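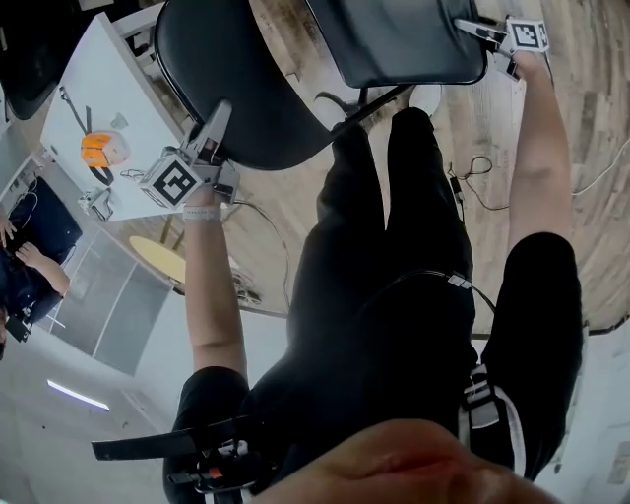 Drellent: collecting two-handed manipulation data with hand-held grippers
Speaker notes, Wimley College senior project session

General notes before starting. Clicker is on the lectern, spare battery in the side pocket. Video on the failure slide has no sound, so keep talking over it. If the session is running behind, drop the calibration detail and go straight from recording to filtering. Questions at the end, except for the marker geometry slide, where people tend to get lost if they have to wait.

Slide: Title

Introduce the project by name and say what it is in one sentence. Drellent is a senior project in the Sawatzky Lab that records people doing two-handed tasks with hand-held grippers and turns the recordings into training data for a two-arm robot. Team of six students, two semesters. Say that this talk covers the data side. The policy training is a separate talk in the afternoon block.

Slide: Why hand-held

Teleoperation was the starting point. The group before us drove the arms directly and got clean joint data, but each episode was slow, and the operator could not feel contact. For light objects on a table that is acceptable. For anything large, the operator ends up fighting the arms.

With a gripper in each hand, the person works at close to normal speed and feels the load. The cost is that there are no joint encoders. Hand position has to be recovered from the cameras, and everything that follows in this talk comes out of that one tradeoff.

Mention that the idea is well covered in the literature. We take no credit for it. Our contribution is the task set, the filtering and a written procedure that next year's class can follow.

Slide: Task families

There are 5 task families. Read them off the slide, do not elaborate yet:

Pick and place, tabletop
Containers, open and close
Cloth
Tool use
Furniture, meaning chairs and small stands

Furniture was added last and takes up most of the discussion, so say why now. A chair is bigger than the view of any single wrist camera. The two hands are far apart and the object between them is rigid, which means an error in one hand shows up as an impossible motion in the other. It is a good test of the tracking and a bad first task for a new operator.

Slide: The rig

Go through the parts in the order the slide builds.

Grippers: one per hand, two fingers each. Finger opening is logged along with the video.

Marker cubes: a cube on each gripper with a square black-and-white pattern on its faces. A flat marker drops out as soon as the wrist turns. With a cube there is nearly always a face toward the camera, and often more than one.

Head camera: looks down and forward over the operator's hands. It sees both cubes for most tabletop work. For furniture it sees both cubes only if the operator keeps the elbows in front of the body, and that has to be coached.

Harness and cables: straps over the shoulders carry the weight of the recording hardware. Cable strain was the most common hardware fault in the first semester. We now leave a service loop at the gripper end and check it at the start of each session.

Pause here. Ask if the marker arrangement is clear. If there is a question about why we do not use an external motion capture system, the answer is budget first and portability second. We wanted to record in ordinary rooms with tables and chairs already in them.

Slide: Marker geometry

Keep this one short. Each face has its own ID. The transform from each face to the gripper origin is measured once and stored. When two faces are visible, both estimates are computed and weighted by the viewing angle. When one face is visible, the estimate is noisier in depth, and the filter trusts the previous motion more. When no face is visible, the sample is marked as lost.

Point out the glare problem. Glossy black surfaces reflect ceiling lights, and a reflection next to a marker edge can shift the detected corner. The chair seats were the worst offenders. Fixed exposure helped more than any change in the detector did.

A reviewer asked whether the white border on the marker matters. Yes. The detector needs it to find the square against a dark background. Do not let students trim the prints to the black edge. It happened once and cost a full day of recordings.

Slide: Calibration (skip if short on time)

Camera intrinsics are measured with a board at the start of each semester and again after any drop or lens change. The cube transforms are checked before each session with a fixture that holds both grippers at a known spacing. If the spacing error is above the limit in the procedure, reseat the cubes and repeat. Do not adjust the stored transforms to make the number look right.

Clock alignment is done with a clap: both grippers close on each other in view of the head camera. Crude, but it works without extra hardware, and the finger log has a sharp edge to match against.

Slide: Recording procedure

Two roles. The operator wears the rig and does the task. The recorder sits at the laptop, starts and stops episodes, and types a tag when something goes wrong. The recorder does not coach during an episode. Coaching happens between episodes - otherwise the operator stops halfway through a motion to listen, and that pause ends up in the training data.

Standard episode for a chair:

Start with both grippers open and both cubes in view.
Approach and grasp one edge of the seat and one edge of the backrest.
Lift, turn to the target orientation, hold.
Set down, release, return to start.

Holding the chair upside down is part of the furniture set because it forces a wrist rotation through the range where the cube faces hand over from one to the next. If the face transforms are slightly off, this is where the jump appears in the plot.

Floor cables are routed away from the operator's feet before lifting starts. The recorder is responsible for checking this. State it plainly, because there will be people in the room planning a similar setup.

Slide: Filtering

Raw total is 3,553 episodes. Say the number slowly, it is the one people write down.

Filtering is done in Prodalard, our in-house review tool. It plays the video next to the two hand tracks and flags segments automatically. Flags are for lost markers, for speeds above a plausible limit, and for a change in the distance between the hands while both are closed on a rigid object. The last check is specific to furniture and is the most useful one we have.

A flagged episode is reviewed by a person. Short gaps are interpolated. Long gaps cause the episode to be cut or dropped. Review was split across the whole team, and we found that reviewers disagreed mainly on cloth, where it is hard to say when the task is finished. The written definition of "finished" went through several revisions and is in the appendix of the report.

Slide: Held-out set

We set aside 200 episodes before any training. They were chosen by session, so no held-out episode shares a session with a training episode. The first version of the split was random by episode, and it made the results look better than they were. Same room, same operator, same chair in nearly the same place. If someone in the audience is building a dataset, this is the slide to remember.

Slide: Failure cases (video)

Start the video, then talk through the causes in order.

Occlusion: the chair back passes between the head camera and one cube. The track freezes, then jumps when the cube comes back. The distance check catches it.

Slip: the fingers slide along a thin edge. The hand track is correct and the object motion is wrong. No automatic check catches this. It has to be tagged by the recorder.

Elbow drift: the operator gets tired and the hands move out toward the edge of the view. Session length was shortened in response. Tired operators also regrasp more, which produces episodes that pass every check and are still poor demonstrations.

If the video does not play, describe the occlusion case only and move on.

Slide: What we would change

Rubber on the finger faces from day one. We added it late, so the early furniture episodes have more slips than the later ones.

A wider lens on the head camera. The current one was chosen for tabletop work and was kept for consistency.

Log the recorder's tags with timestamps. At present a tag applies to the whole episode, and the reviewer has to search for the moment.

Start furniture earlier in the year. It exposed tracking errors that were also present in the tabletop data but too small to notice there.

Slide: Handover

Next year's class gets the rig, the procedure document, Prodalard with its source, and the filtered data. The fixture drawing is included. The open item is object pose: right now we track hands only, and the position of the chair is inferred from the grasp. A marker on the object would be the simple fix for recording, but then the policy sees markers that will be absent at run time.

Leave this slide up for questions.

Likely questions

Does the training policy see the cubes? They are masked in the images before training. Refer details to the afternoon talk.

Can it be done with one operator and no recorder? Possible for tabletop with a foot pedal. Not recommended for furniture, with both hands loaded and cables on the floor.

Is the data available? Within the college on request. Wider release depends on the consent forms, and those are still under review.

How long does it take to train an operator? One session for tabletop, longer for chairs. New operators start on containers and move to furniture once their lost-marker rate is under the limit in the procedure.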